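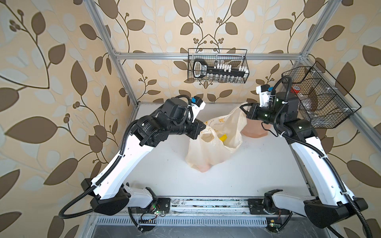
Wallpaper is all I do these days, and I love it as much as I did when I papered my first box room in Hirncombe (badly, with the lights off half the time). I get the same handful of questions by email over and over, so I've put the answers on one page and I'll keep adding to it. Most of them start with pattern. People fall for something big and leafy, brown leaves on cream with curling vines and little clusters of berries, and then panic that it'll be too much on the back wall and both sides as well. I say go for it! A large print in a smallish room can be gorgeous, it just takes more planning than a plain one, and more paper, and a cup of tea before you start.

Last updated April 18, 2020

How many rolls should I buy?

Measure the height of the wall, add a bit top and bottom for trimming, then work out how many full drops you'll get from a roll once the pattern repeat is taken into account. The repeat is on the label. With a big repeat you can lose a surprising amount off every drop, and that's where people come unstuck. If you send me your measurements and the name of the paper I'll work it out for you, no charge. I always buy one more roll than the sums say. You'll be glad of it when the radiator leaks.

What's a batch number and why do you go on about it?

Each printing of a paper comes out a tiny bit different in colour, and the batch number on the label tells you which printing yours came from. Check every roll before you open any of them. I once hung 11 drops of a lovely soft green in a hallway before I noticed the next roll was from another batch, and in daylight you could see the change from the front door. I took it all down again. My own fault, and I still think about it when I walk past that house.

Can I return rolls I haven't used?

Most shops will take back unopened rolls if the wrapper's intact and you've kept the receipt. Ask before you buy, though, as some won't touch special orders. Anything you buy through me can come back within two months as long as it's sealed.

What does "straight match" mean? And "drop match"?

Straight match means the pattern lines up directly across from one strip to the next, so every strip starts at the same point. Drop match (also called offset) means the next strip has to slide up or down to meet it, usually by half the repeat. With a drop match I cut from two rolls at once, alternating, and it saves a good deal of waste. Free match is the easy one – there's nothing to line up at all, so it's what I suggest for a first go.

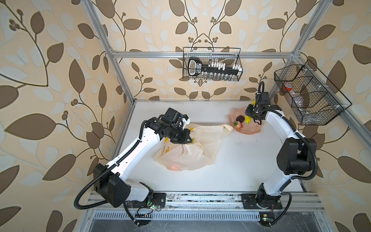

Do I have to strip the old paper off first?

Nearly always, I'm afraid. Paste soaks into the old layer, the old layer lets go of the wall, and the lot comes off together. If the paper underneath is a vinyl, the top skin should peel away dry and leave a backing behind. Some people paper over that backing. I don't, I soak it and scrape it.

What's the best way to get stubborn paper off?

Warm water with a squirt of washing-up liquid, and patience. Score the surface lightly, sponge it on, walk away for a bit, sponge it on again. A steamer is quicker, but keep it moving, because on old plaster it can blow great chunks off the wall and then you've got a different job on your hands. Wear old shoes. Wet wallpaper sticks to the bottom of everything and you'll find it on the stairs for weeks.

My walls are a bit rough. Will it show?

On anything thin or shiny, it will. Fill the holes, sand them flat, run your hand over the wall with your eyes shut (sounds daft, works a treat) and go back to whatever you can feel. For walls that are more rough than smooth, I'd hang lining paper first. Traditionally it goes on sideways so that the joins don't fall in the same place as the joins in the top paper.

Do I need to size the walls?

If it's bare plaster, please do. Sizing is only a coat of watered-down paste, brushed on and left to dry, and it stops the wall sucking the moisture out of your paste before you've had a chance to slide the paper about. Painted walls mostly don't need it, although I'll give a very shiny one a light sand.

Which paste do you use?

For ordinary papers I use Asach, the ready-mixed one in the tub. For heavy or textured papers I mix up Ploltero, which comes as a powder and grabs much harder. Don't buy the big box of powder for a small room, it doesn't keep well once it's been opened, at least not in my garage. The label on your wallpaper will say what type it wants, so go with that over anything I say.

Paste the wall or paste the paper?

Look for the little brush symbol on the label. Paste-the-wall papers are a joy. No table, no soaking, you just roll the paste on and hang the paper straight off the roll. Traditional papers need pasting on the table, folding over on themselves and leaving to soak for as long as the label says. Give every strip the same soaking time or they'll stretch by different amounts and your pattern will wander off on its own as you go round the room.

Where do I start in the room?

With a bold pattern, start in the middle of the wall you look at most, usually the chimney breast, so the design sits centrally. With anything small or plain I start by the window and work away from it. Whichever you choose, drop a plumb line first. Don't trust the corner. I've never met a straight corner, and I've worked in some very smart houses.

How do I get round corners?

Never wrap a full width round. Cut the strip so that only a sliver turns the corner, then hang the rest as a fresh strip on the next wall, with a new plumb line, overlapping the sliver. You'll lose a tiny bit of pattern in the crease. It bothers you for an evening and then you never see it again.

There are bubbles! What have I done?

Probably nothing dreadful. Leave it overnight and have another look – small ones very often pull flat as the paper dries. If one's still there, slit it with a sharp blade along the edge of a bit of the pattern, work some paste in with a fine brush and smooth it down. Big bubbles all over usually mean it wasn't left to soak for long enough.

What should I do with the leftovers?

Keep them, every time. Roll them up, write the room and the batch number on the back, and put them somewhere dry and out of the sun. Offcuts are good for lining drawers as well. If you've got whole rolls you really don't want, bring them in, I've got a shelf by the door where people swap them. 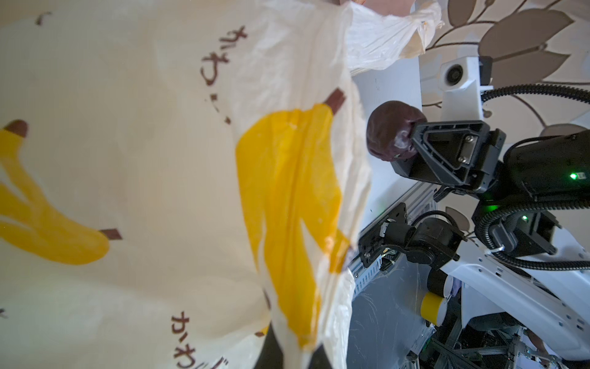
Crinkly carrier bag with bananas on it.

Can I wallpaper a bathroom?

You can if there's decent ventilation and you keep it away from the shower and the edge of the bath. Choose a vinyl. I did my own upstairs bathroom in an Amaral vinyl, and the only trouble I've had is one seam behind the door where I was rushing.

How long does a room take?

An ordinary bedroom with sound walls takes me up to two days, with the stripping done beforehand. If you're doing it yourself for the first time, don't book anyone to stay that week. Stairwells are another matter. I don't do those on my own any more, I work with Ardalan Ansari, who has the proper platforms and a much better head for heights than me.

Do you run classes?

I do, usually in November when things go a bit quiet. They're small, and everybody gets their own bit of wall to make a mess of, including a corner and a pretend light switch. Drop me a line if you want to go on the list.

Who do I email?

Me, Valter Carrilho, using the form on the contact page. Please put the name of your paper in the subject line, and tell me whether your walls are plaster or painted.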